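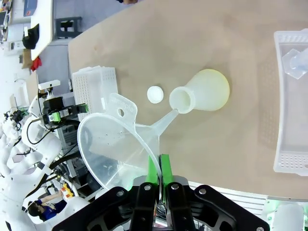

Funnel and flask, plus the tray with a bottle in it.

Right. Typing this quick before the bread comes out, so forgive the state of it.

I've been meaning to write about vinegar for ages. Making it, I mean, at home, in a cupboard, badly. A few of you asked after I mentioned it in the post on pickled shallots and I said "soon", and that was January. So.

How it started. My downstairs neighbour when I lived on Lurkach Street was Gerasimos Makris, retired, ex-merchant navy, enormous forearms. Made his own red wine vinegar in a stone crock on the landing. You could smell it from the front door. First week I thought something had died, second week I rather liked it, and by the end of the first month I was going down with a jam jar and asking for some. He gave me the jar back half full with a bit of slime floating in it and told me to feed it. That was all the teaching I got. Feed it. With what? Wine, he said, as if I was simple.

The slime is the mother. If you've never seen one, it's a sort of slippery disc, a bit like a contact lens for a horse. Bacteria and the stuff they spin. It sits on top of the wine where the air is and turns the alcohol into acid. You do very little. Wine, a splash of water if it's a strong one, a cloth over the top, a dark corner. Wait.

I killed the first one. Left the lid screwed on. It needs air, it's the whole point of it, and I'd shut it in like jam. Went back downstairs very sheepish. Second one lasted through two house moves and a boyfriend.

What I do now, for those who want the method and not the life story:

A wide jar or crock. Wide matters more than tall, more surface, quicker work. I have a big old glass sweet jar and a brown crock with a wooden tap that drips. The crock is better and I like it less.

Wine ends. Whatever's left in bottles after people have been round. Not the corked ones, I tried, the mustiness comes straight through. Not anything you've mulled either. Ask me about the Christmas batch. Don't.

Water, one part to two of wine if it's a big red. Less for white. I don't measure it any more, which a proper person would tell you off for.

Some live vinegar to get it going, or a bit of mother if you know someone. The shop stuff in the clear bottle is pasteurised so it won't do anything, you want the cloudy sort.

Cloth and a rubber band. A proper tight weave, because of the flies. Muslin is too open, whatever the books say. I use a cut up pillowcase. The flies are tiny and they will find you, they come from nowhere, I think they come through the walls.

Then leave it somewhere warmish. Mine is in the cupboard next to the boiler with the hoover. Have a sniff after a few weeks. It'll go through a nail varnish stage which is alarming and mostly passes. If it goes furry, black or green or blue fuzz, chuck the lot and scald the jar. Mother is smooth and shiny. Fur is not mother. I've had this conversation with my sister three times.

Oven timer. Back in a sec.

Back. Loaf's fine, bit pale on one side, that oven is a disgrace.

Where was I. Tasting. Take it from underneath with a straw, finger over the end, so you don't drown the mother. If she sinks it isn't a disaster, she'll generally make another on top and you end up with a stack of them like pancakes. When it tastes sharp all the way through and not winey at the back, it's ready. Bottle most, leave a good third behind, top up with more wine and off it goes again. That's how Gerasimos's had been going since before I was born, or so he claimed. He also claimed to have arm wrestled a bishop.

Bottling. Filter through a coffee paper if you like it clear. Takes all evening. I mostly don't bother. Then fill the bottles right up to the top, because now you want the air OUT, the opposite of before, and cork or cap them. No bare metal lids, the acid eats them and you get rusty vinegar. Learnt that one with a whole shelf of presents. Leave it another couple of months if you can bear to. Straight from the crock it's all elbows. After a rest it goes rounder, fruitier, you could nearly drink it.

And people did drink it! That's the bit I wanted to get to really. I went down a hole with this over the winter. Vinegar and water with honey or herbs in, for labourers, for soldiers, for haymaking. My copy of a falling-apart household book, 1870, no cover, somebody's pencil all over it, has a whole page on raspberry vinegar for sore throats and then on the back of the same page how to clean a hearth with the plain kind. Same stuff. Whoever owned it has written "too sweet" next to the raspberry one, underlined twice, and she's right, I made it, it's like melted lollies. Halve the sugar. Nice with fizzy water then. Very nice with gin but I expect she'd not have put that in pencil.

I tried the hearth one on my kettle and that worked too.

Anyway the other reason for writing now. Amanuel Tilahun, who I've known since the allotment on Chang Hill (some of you will remember the marrow business), has started doing a honey vinegar. You make a weak mead first and then let it turn. He brought a bottle round last month, wouldn't say what it was, made me have it on a tomato. I had to sit down. It's pale gold and soft and there's a flowery thing that comes in after the sour. I've been making red for years thinking I was terribly clever and he's walked straight past me on his first go.

His numbers, since he keeps a notebook and I don't: the mead took 14 days to stop fizzing, then 72 days from putting the mother in to bottling. Kept in his airing cupboard under the towels. His towels smell, he says, but in a good way. I have smelled them. They smell like chips.

He says the thing is not to make the mead too strong. Mine always is. If there's too much alcohol the bacteria sulk and nothing happens, and you sit there for months with a jar of flat booze and a cloth on it. So more water than you think. And he stirs it every day for the first week, which I've never done with anything in my life, but I'm going to try as I'm clearly not above learning.

I've got my own batch on as of last night. Honey from the woman at Seston market, the dark one, heather I think, the label had got wet. Smelled lovely going in. I've put it in the sweet jar and moved the red to the crock, so now the crock is dripping red vinegar onto the hoover. Must get a saucer.

Things to do with it once you've got it, quick, as I've to be out by six:

Onions. Thin red onion, pinch of salt, pinch of sugar, vinegar over, half an hour. Goes on everything. Cheese on toast especially.

A spoonful in lentils at the very end, off the heat. Makes them taste of something.

Strawberries, just a few drops of the old red, bit of black pepper. Sounds daft. My mum wouldn't try it and then ate the bowl.

In the pan after sausages. Scrape, bubble, stand back, your eyes will water. Knob of butter.

Not for jam jars of pickles you mean to keep in the cupboard though. Homemade is any old strength and for proper keeping you want to know how acid it is. I use bought for those. Homemade ones go in the fridge and get eaten in a fortnight, never been a problem in this house.

One more thing before someone asks about balsamic. No. Completely different animal, needs cooked grapes and barrels and grandchildren. I did look into it. I looked at the price of a very small barrel and shut the laptop.

And apple, yes, you can do it from the peelings and cores, plenty of people do, bit of sugar and water and let it go. Mine always comes out weak. There's a chap in the comments under the Trarnisum orchard post who swears by windfalls, whole, bashed about a bit with a rolling pin, so go and read his because he knows more then I do. Scroll past the argument about wasps.

If anyone near me wants some mother I've got loads, she's been busy. Bring a jar with a loose lid, not a screwed down one. Leave a message below. I can't post it. I did post it once and the lady at the sorting office rang me up.

Will report back on the honey. Coat, keys, saucer.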